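Toy Fruit Loan Sets: Frequently Asked Questions

We use cookies to help this website work and to understand how it is used. Accept all | Manage preferences

The Lanbridge Play Library lends sets of toy fruit to nurseries, childminders and registered playgroups. The answers given on this page apply to all fruit sets borrowed from the Renwood collection point.

Who may borrow a set?

Any setting with a current group membership may borrow one set at a time. Families with individual membership should ask at the desk, where smaller items are available.

What does the small fruit set contain?

The small set consists of a banana, an apple, a plum and a strawberry, together with a red bowl. The Tamuno set is larger and has 12 pieces of fruit. It is lent without a bowl.

How should the fruit be set out for a sorting activity?

A plain sheet of white paper on a table is sufficient. It gives children a clear area in which to work, and the colours show up well against it. The fruit may be spread over the sheet at the start, with the bowl kept within reach. Children may then be asked to name each fruit, to find the one that is yellow, or to place the pieces in the bowl in a given order.

Fruit from the small set on a white sheet
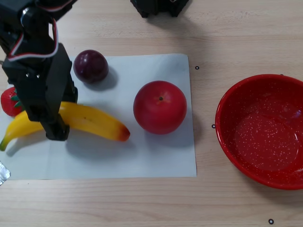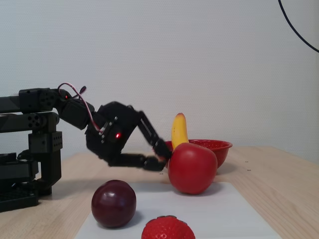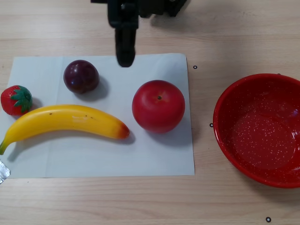

For younger children, staff may prefer to begin with the banana and the apple only, and to bring in the plum and the strawberry once those names are familiar. A session of 20 minutes is usually long enough.

How should the set be cleaned?

Wipe each fruit with a soft cloth and warm soapy water, then dry it fully before packing. Please do not use a dishwasher or leave the pieces to soak. The bowl should be washed by hand.

What happens if a piece is lost or damaged?

Please inform us when the set is returned. A small charge may be made for a replacement. Pieces that have split must not be given to children and should be returned in a separate bag.

How long is the loan period?

Sets are lent for four weeks and may be renewed once, unless another member has reserved them. Sets due back in February may be kept until the end of the month.

Whom should we contact?

Questions about loans should be addressed to Zainab Briggs at the Renwood desk. Group membership is handled by Mattes Kröger. Please quote your membership number in all correspondence.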